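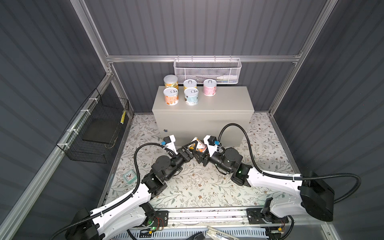
Notebook, valuation desk
November 12, 2019
Written by: Henok Tufa. Copies to Begoñe and Arsalan.

Continued the rebuild of the Ovance model. The old sheet took the revenue of the royalty product and the own product in one line, and it made the growth look smooth when it is not smooth. I separated them. Now the royalty part is on the tab "Roy" and the own sales on "Own". Please do not rename the tabs, the summary page is reading them by name.

Starting price for all cases is 13 dollars per share. I keep it fixed until we finish, also if the market moves, otherwise we compare different things each morning.

Net debt. I had 572 million from the last quarterly report. Begoñe had a lower number and we lost one hour on this. The difference is the convertible notes. She counted them as shares, I counted them as debt, and in the first version of the file they were counted in both places, which is my mistake from last week. With the price so much under the conversion price I think debt is correct. She agrees for the base case, but wants a switch. Switch is in cell D4 of "Inputs", 1 = debt, 0 = shares. When it is 0 the share count must go up, check this, I tested only one time.

Royalty case. The agreement with Tular pays a percentage that goes down when the first patent ends. I read the contract summary again and it is not clear for me if the step down is from the patent date or from the first generic sale. These can be more than a year apart. For the moment I use the patent date, the more careful choice. Effect on the value of the royalty part is big, it loses almost 40 percent compared with the other reading. Too much to leave as an assumption in a footnote. Arsalan will write to the investor relations person and ask directly.

Own product. The company says the sales force is now complete. I am not convinced that the cost is complete also. Selling expense went up in each of the last quarters, and the prescriptions went up slower. I tried three ways:
a) expense flat from now, as management says
b) expense grows with the sales
c) expense grows with the sales for one year, then flat
In (a) the company makes cash next year. In (b) it does not, and needs to refinance before the notes are due. (c) is between, but closer to (b) than I expected. I would like to use (c) for base.

Pipeline. Sverre says put zero for the early program until there is data. I put a small value with low probability, as we did for Esteves in the spring, so the two files are consistent. He did not like it in spring also. We can show it in a separate line so that everyone can subtract it.

Discount rate: no change. I know that Sreekumar prefers higher for companies with one main product. I made the table with both rates side by side, on page "Sens".

Errors found today
- Tax line was using the loss carryforward two times in the last year. Corrected.
- Quarterly sum did not include the milestone payment from Tular. Corrected, but it is one time only and should not go in the growth.
- Row 39 on "Own" has a typed number over the formula. I do not know who put it or why, so I colored it yellow and left it. If it is yours, tell me.

Saved as version 6. Version 5 is still in the folder, do not use.

To do
Ask Begoñe for the prescription data until end of October, I have only September.
Read the debt covenants, mainly the minimum cash.
Compare the gross margin with Sadia, who has a similar manufacturing contract.
Second check of the switch in D4 by a person who is not me.
Draft of the note should be ready for the first meeting of December. The text about risk is still only a heading.

Added later: Arsalan had an answer already. The step down is from first generic sale, "or as otherwise provided". He is asking what is otherwise provided. I leave the patent date in the base case until we have this in writing.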